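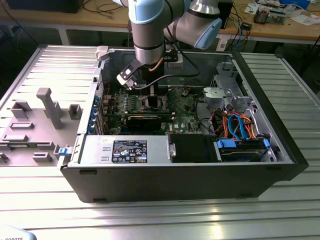 Side panel off, tower on its side.

Right then, dust. I promised after the fridge coils page that I'd get round to computers, and it's March, the heating has been blasting fluff about the house for months, so now's the time. These are my tips for cleaning out an ordinary desktop tower at home, and most of them I learnt by doing it badly first.

Mine lives under the desk in the back bedroom, on carpet, next to where the dog sleeps. You couldn't pick a worse spot if you tried! It had started to roar like a hairdryer every time I opened the photos folder, and my sister-in-law Lemlem Kumsa asked me over the phone if I was hoovering.

Before you start

Shut it down properly, switch off at the wall and pull the plug out. Then press the power button once more with nothing connected, which gets rid of whatever charge is left over. Take a quick snap of the back with your phone so you know where the leads go (I had no sound for a week once, all because of one plug in the wrong hole). Touch a bare bit of the metal case before you put your fingers anywhere near the insides, and keep doing it every so often. Don't wear a fleece. Don't do it standing on the carpet in your slippers either.

Lay the tower down flat somewhere solid with good light. I use the kitchen table with an old sheet over it. Screws go in an egg box, one hollow for each stage, so they come back out in the right order.

What I use

A soft paintbrush, the 2 inch sort, kept only for this. A can of compressed air. Cotton buds. A drop of isopropyl alcohol for the grubby bits. I've bought the Pamer cans and the Clamach ones, and the Pamer straw stays put better, otherwise there's nothing in it.

Keep the household vacuum away from the inside. The nozzle can build up static, and it's very good at swallowing small screws. I do hold mine a little way off to catch the cloud as it comes out, and that saves dusting the whole kitchen afterwards.

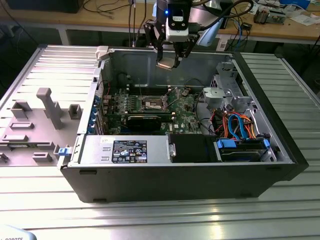
Sumeya Hadgu wrote in to say she does hers outdoors on the patio step on a dry Sunday, with a scarf round her face, and that she'd never go back to doing it inside. "The amount that comes out is shocking," she says, "and I'd just washed my curtains." I'm a bit jealous of the patio step, I have to admit. If you've got one, use it, only watch out for wind and don't leave the thing sitting in full sun.

The actual cleaning

Start at the top and work down, same as you would with a bookcase. Short puffs, can upright. If you tip the can or keep your finger on the trigger you'll get freezing liquid spitting out, and you don't want that on anything.

Hold the fan blades still with a finger or a cotton bud while you blow. It's great fun to make them whizz, I know, but it isn't kind to the bearings. Brush the blades one at a time, front edge first, as that's where the grey felt builds up.

The cooler fins are the bit that really matters. Mine had a solid mat between the fan and the metal, a proper little blanket, and it lifted away in one piece with tweezers. Very satisfying! If yours won't shift, don't poke at it with a knife. Brush, puff, brush again, have a cup of tea, go back.

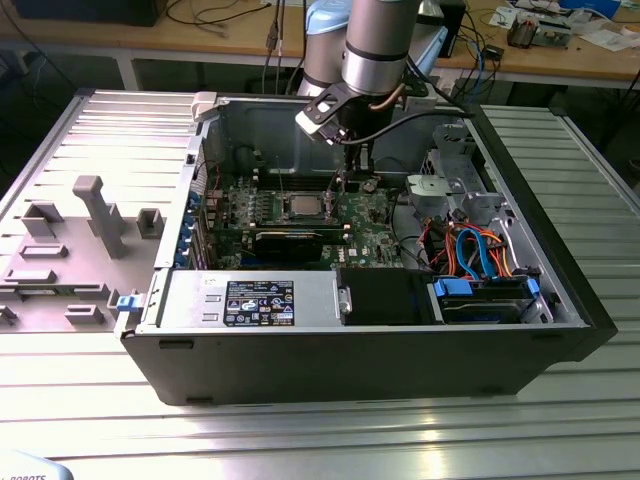 While you're in there, give each cable a gentle look over to see that it's seated and not resting against a fan. I tuck the loose ones out of the way with those soft hook-and-loop strips, 5 for next to nothing at the hardware shop in Cirnbridge. Leave the memory and the cards alone unless you've got a reason to take them out.

Front filter, if you've got one: pop it off, rinse it under the tap, pat it with a towel and leave it overnight on the airer. It has to be bone dry before it goes back. I do the filter every couple of months now and the full clean twice a year.

Then panel on, leads in using your phone picture, and stand the whole lot on something hard. I've got mine on a square of leftover shelf, which keeps it up out of the carpet. The dog has been moved to the other side of the desk and is sulking.

Next up is the washing machine drawer, as requested by Kidus Yilma and Yabsira Gudeta. Bring rubber gloves.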